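Hide glue, second batch

The Plosberg granules arrived in November and I finally got to testing them. Rated strength is 192 on the bag, which seems optimistic. Mix was one part granules to two parts water by weight, soaked overnight, then held at 60 °C in a jar inside the old Brarnen bottle warmer. The warmer overshoots by a few degrees for the first 40 minutes and then settles.

I glued maple lap joints and pulled them on the lever rig after a week. Mean shear came out at 3,160 psi. The Trurkia pearl glue from last spring gave 3,000 under the same clamps, so the difference is within what I'd expect from the wood alone. Open time in a 47 percent humidity room was under two minutes. Warming the parts first helps more than adding urea, and it doesn't weaken the joint.

Next test is the same mix after three reheats.
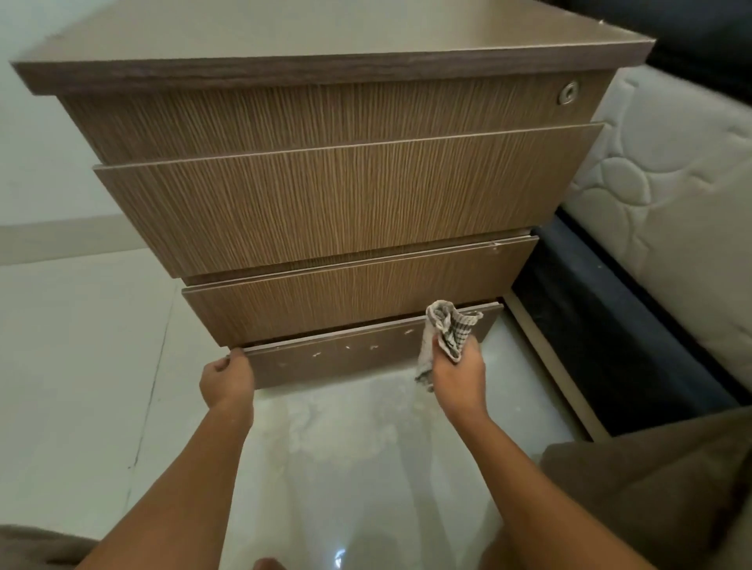

Pitkänen: Did you skim the foam before the first spread? Mine tested low until I started doing that.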